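Drasau Fan Wiki: What I Learned Running a Page About an Anime

For my media class project I picked Drasau, which is a fantasy anime set on a floating island called Ganholm. I've been a fan since the first season, so I figured the report would write itself. It did not! The show has 38 episodes, and I rewatched every one of them with a notebook in my lap.

What I did

I wanted to find out how fans keep track of a story this tangled. The lamp keepers in Drasau each serve one of 2 houses, Longo and Diltum, and some of them switch sides (more than once, in the case of the twins). I started a small wiki with a page for each keeper, then put the link on a fan forum and waited. By November it had 3252 visits, and I got way too excited about that.

Most of my writing happened on Tuesday nights at the kitchen table, and the keeper pages went fastest. The episode summaries were slower – I kept stopping to argue with myself about what counts as a spoiler.

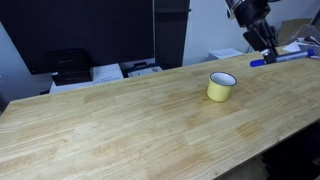

What people read

The Diltum page won by a mile. I think that's down to the masks, and also the big fight on the bridge in the second season. The Longo page only got 400 visits, even though it was my longest one (and my favorite). Visitors mostly left comments about spelling. One person wanted a full map of Ganholm, which I tried to draw and gave up on – the harbor moves between episodes. I'd like to try it again over the summer.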